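Home Blog About Bookkeeping Stuff Contact

Receipts, a shoebox, and the year I finally hired somebody

So I have a bookkeeper now! I feel very grown up typing that. If you've been reading this blog for a while you know I've been doing my own books since I started selling my hand-dyed yarn, and by "doing my own books" I mean putting receipts in a Fonham boot box and having a bad week every March.

What pushed me over was a letter. I'd been paying my state sales tax every quarter (on time, even, I was proud of that) and then in the winter I got a notice saying I owed $1239 for a quarter I was sure I'd paid. I had paid it. I'd just paid it against the wrong quarter, so one of them looked empty and the other one looked like I'd been very generous. It took me four phone calls and one crying session in the car to get it moved over. The woman on the last call was lovely and fixed it while I was still explaining.

After that I asked in my Barnley small business group who people used, and three of them said Dayana Figueroa before I'd even finished my coffee. She has an office upstairs from the Zavala bakery, so every appointment smells like cinnamon and I've never once left without a bag of something.

Our first meeting was supposed to be an hour. We went closer to two. She didn't laugh at the box, which I appreciated, but she did ask me very politely what the sticky notes meant, and I could only explain maybe half of them. There was one that said "22 - ask Mike??" and I still don't know. I don't know which Mike, either.

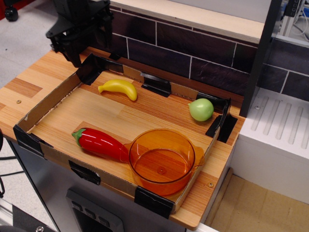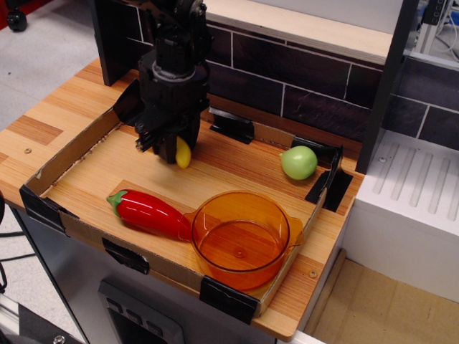
Page 4

The big thing she got me to do was open a separate checking account. I know, I know. Everybody tells you to do this on day one and I just never did, and for years my dye orders and my groceries and the dog's teeth cleaning all went through the same debit card. She went through the old statements with two highlighters, pink for business and yellow for personal, and there was a lot more yellow than I'd have guessed. The new account took twenty minutes to open. Twenty minutes! I put it off for six years.

Second thing: mileage. I drive to craft fairs all summer and I'd never written down a single trip. Dayana gave me a little notebook for the glove box and told me to write the date, where I'm going, why, and the odometer at both ends. I tried an app first but I kept forgetting to tell it which trips were work, and the notebook is right there by the tire gauge so I see it.

Third, and this one stung a bit, she asked how I was pricing the sock yarn. I had a number in my head and it turned out I'd never added the shipping I pay to get the undyed skeins to me. So I'd been making less on every skein than I thought. Prices are going up a little next month, and I'm sorry, but also I'm not very sorry.

As for what it costs, she charges me $200 a month, and that covers the bookkeeping and the sales tax filings. My friend Charito Belmonte thinks that's a lot for a business my size and she may be right, she does her own in a spreadsheet and she's very good at it. But I was losing whole weekends to this, and I dye a lot of yarn in a weekend.

I'm keeping the boot box, by the way. It has the Pudon fair vendor badges in it now, and a tape measure I'd been looking for since last fall.

Next post will be about the new blues, I promise. I have a green I'm fighting with too.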